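How to Start Walking Every Day (and Still Be Doing It in August)

I used to be a person who bought walking shoes and then wore them to the grocery store. If that's you too, welcome, you're in good company! What follows is the way I finally got a daily walk to stick, and the way I've since helped my sister and a fair number of readers get theirs to stick as well. You don't need to be fit, and you don't need to own anything with a charger.

Step 1. Pick one route and marry it

Choose a walk that starts at your own front door and takes about 39 minutes there and back at an easy pace. If that sounds like a lot, cut it in half for the first two weeks. I know it's tempting to have a different route for every day (I drew up a whole map once, with colored pencils), but deciding where to go is a chore all by itself, and on a tired evening it'll keep you on the couch. With one route you just put on your shoes and your feet take over.

Look for a sidewalk the whole way if you can get one, a bit of shade, and as few big crossings as possible. Walk it once on a weekend in daylight before you settle on it, and notice where the curbs are steep and where the loose dogs live. 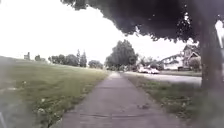
Nuria Mekonnen
Walking columnist and beginner group leader
Apr 23, 2018

A long straight stretch of sidewalk with grass on both sides may not look like much of an adventure, but it's lovely for beginners. You can see where you're headed, you can let your mind wander a little, and the trees up ahead give you something to aim for. Do keep half an eye on the slabs, though, as joints and cracks are where toes get caught.

Step 2. Tie it to something you already do

Mine comes right after the breakfast dishes. My sister goes when she gets home from work, before she sits down, and she's very strict about the sitting down part. Pick the thing that happens every single day, even on the messy ones, and let the walk hang off the end of it.

Step 3. Get your shoes and socks sorted

Shop for shoes late in the day when your feet are a touch bigger, and bring the socks you plan to wear. There should be a thumb's width in front of your longest toe. If your heel slips, try lacing through that extra top hole before you give up on the pair (I ignored that hole for most of my adult life).

Step 4. Keep a very simple record

I put an X on the kitchen calendar. My first year I ended up with 276 of them, and my second year 311, and I was prouder of those X's than I can tell you. Missed days get left blank, with no scolding and no making up for it with a double walk tomorrow.

Step 5. Have a plan for bad weather

For rain, a jacket with a hood and a cap underneath to keep the drips off your face. For real heat, go early and carry water. For ice, stay in! I walk laps from the kitchen to the back bedroom with the radio on, 200 steps at a time, and yes, I give myself an X for it.

Try it for two weeks before you change anything, and if your shins complain, slow down and shorten your stride a bit.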